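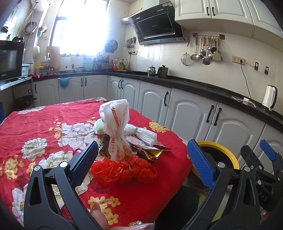
Nukix completes second season of river current measurements at Clutden

The engineering company Nukix has finished the second season of measurements in the Clutden estuary, where it plans to test a small turbine that makes electricity from the tide. The last instruments were lifted from the water in October and the data are now with the analysis group.

During the season the team recorded the speed and direction of the current at 10 points between the old ferry pier and the river mouth. The instruments stayed on the bottom for 204 days, which is longer than in the first season, when two of them had to be taken out early after they filled with sand.

"We knew the water is fast here, but we did not know enough about how it turns behind the pier," said project manager Eglė Navickas. "For the turbine this is an important question. Strong current is good, but if it changes direction all the time, the blades and the bearings become tired very soon."

The measurements will be used to improve a computer model of the estuary, prepared together with the marine survey office Pētersons. The model divides the lower river into small cells and calculates the flow in each of them through the whole cycle from spring tide to neap tide. The first version did not agree well with the measurements near the eastern bank — the bottom there is more uneven than the old charts show. Pētersons has therefore made new depth soundings along 780 metres of this bank.

The test turbine, which has the name Prundudance, will have a rated power of 100 kilowatts. It will be fixed to a floating platform with four anchor lines, so that it can be brought to the quay for inspection without divers. The gearbox is already assembled and is now running on the bench in the company's workshop.

Nukix has also spoken with local boat owners about the position of the platform. After their comments it was moved closer to the western bank, and the channel used by fishing boats stays open at all states of the tide.

Residents can look at the maps and ask questions at an open evening in the Clutden harbour office on Friday at 6 pm. Entrance is free and no registration is needed.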